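Chapter 8
Packing and Presenting Fruit

Chapter contents
8.1 Choosing a container
8.2 The inner dish
8.3 Working on a soft surface
8.4 Mixed fruit in one box
8.5 Closing, carrying and storing
Review activities

Learning outcomes

On completion of this chapter, students should be able to:
select a rigid box suited to the size and weight of its contents;
explain the purpose of a bowl or plate placed inside a gift box;
arrange firm and soft fruit together so that neither is marked;
prepare a temporary packing area in a household where bench space is limited;
record the contents of a box in the manner required by the Trinevik packing sheet.

Key terms
base, lid, rim, inner dish, headspace, bruising, bearing surface

Introduction

The giving of fruit in a box is among the oldest forms of household hospitality, and it remains a common task for students undertaking placement in residential and community settings. The work is modest in scale. It nevertheless draws on skills introduced earlier in this book, including the handling of fresh produce (Chapter 3), the care of ceramics (Chapter 5) and the organization of a small workspace (Chapter 7).

Two-part rigid boxes, in which a separate lid fits over a base, are favoured for this purpose. When the parts are set side by side they provide two open trays of different depth. The deeper part accepts a bowl, while the shallower part may hold a plate. Students should determine which part is to carry the fruit before any item is placed, as a filled dish is awkward to transfer.

An inner dish keeps the fruit together and allows the whole arrangement to be lifted out when the recipient is ready to serve it. A bowl gathers round fruit toward the centre and suits longer journeys. A plate displays each piece more fully but offers little resistance to rolling, and for this reason is recommended only where the box will be carried by hand and kept level. Headspace of at least 30 millimetres should be left between the highest piece and the underside of the closed lid.

Colour deserves brief attention. Red boxes are widely used for festive occasions, particularly in December and at the new year, and a pale dish provides a clear contrast with both the box and the fruit. Patterned children's crockery is acceptable where the gift is intended for a family.

Packing away from the kitchen

Many households do not have a free bench or table. A made bed is a workable alternative provided that the covering is clean and the boxes are set down flat. Thick blankets tend to gather into folds, and a fold beneath one corner will tilt the base. The bearing surface should be smoothed by hand before the dish is filled and checked again before the lid is fitted. Fruit should not be left standing in direct sun, and pillows, toys and personal items should be moved well clear of the work.

Figures 8.1 and 8.2 show tomatoes, mandarins and apple in a light blue dish, first a bowl and then a plate, with the red boxes resting on a fleece blanket.
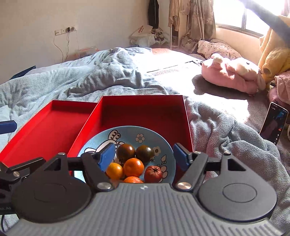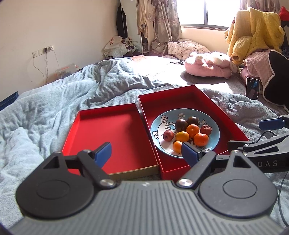

8.1 Choosing a container

The first consideration is strength. A box intended for fruit must support its contents when lifted by the base alone, without flexing at the corners. Boxes in the Stasiv and Lustico ranges used in the practical exercises are supplied in two depths, and students should measure the inner dish at its widest point before selecting either. The dish should sit flat on the floor of the box with a finger's width of clearance on every side.

The second consideration is finish. Glossy surfaces wipe clean readily but show fingerprints, and should be handled by the lower edges. Where the rim is trimmed in a contrasting colour, it should be inspected for wear before the box is reused.

Activity 8.1
Obtain one two-part box and one shallow dish. Measure the depth of each part, note the results on the packing sheet, and state which part you would use to hold the dish. Compare your answer with the table on page 49 of the Brarkoritz workbook.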